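Section 6: Oiling and maintaining the top

This section covers the first coat of Hemevlow table oil, recoating, and spot repairs. It applies to all Rorano dining tables with a solid timber top. It does not apply to the Vustside range, which leaves the factory lacquered. If you are unsure which finish you have, check the label under the centre rail. Oiled tops carry finish code 232.

CAUTION: Cloths soaked in oil can heat up and catch fire on their own. Lay used cloths flat outdoors to dry, or put them in a metal container filled with water and close the lid. Do not leave them bunched up in a bin.

6.1 Before you start

1. Clear the top and wipe it with a damp cloth. Leave it to dry overnight.
2. Check for cup rings, grease and candle wax. Lift wax with a plastic scraper, working along the grain.
3. Sand the whole top lightly by hand with the grey pad supplied. Do not use a powered sander.
4. Vacuum off the dust with a brush head, then wipe with a dry lint-free cloth.
5. Mask the metal leg brackets if they are fitted.

Note: Sanding one area only will leave a pale patch that shows through the oil. For small marks see 6.4.

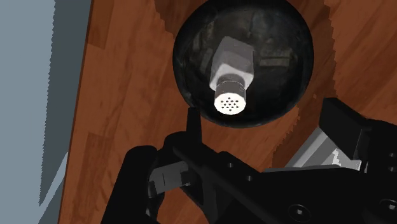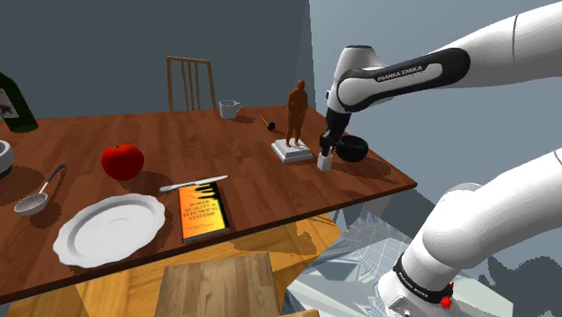
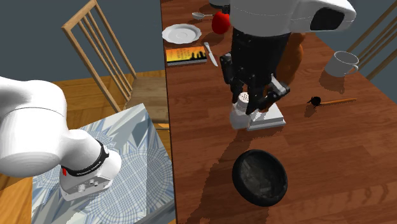
6.2 Colour and grain

Timber tops vary from table to table, and oil makes the variation stronger. Test the oil on the underside first and let it dry before judging the colour. Darker areas take on less new colour than lighter ones, so the difference between neighbouring patches may be easier to see after the first coat. On an orange-brown top with lighter and darker reddish patches, like the one in the first picture, test on one patch of each. A darker band running diagonally, as near the upper right of that top, should be oiled with the same quantity as the rest. This is normal variation and is not covered by the warranty.

6.3 Applying the oil

1. Stir the tin slowly from the bottom. Do not shake.
2. Pour a small amount on a cloth and work it into the end grain first, then the edges, then the top.
3. Apply in long strokes along the grain – never in circles. Keep a wet edge.
4. Leave for 40 minutes.
5. Wipe off all surplus with a clean cloth. The surface should feel dry to the hand. Any oil left standing will turn sticky.
6. Allow 6 hours before the second coat. In a cold or humid room, leave it until the next day.

Do not place anything on the top until the second coat has dried overnight. Full hardening takes 4 weeks. During this time use coasters and placemats, mop up spills at once and avoid cleaning sprays.

6.4 Spot repairs

1. Rub the mark with the grey pad, along the grain, feathering out past the edge.
2. Apply a few drops of oil with a fingertip or cotton bud.
3. Wipe dry, then buff.

If the mark is still dark after two attempts, the stain is below the surface and the whole top will need to be sanded back. Contact the Kyriakidis service desk and ask for Idris Rosser. Have the finish code ready.

Spare pads and one-litre tins are listed in Section 9.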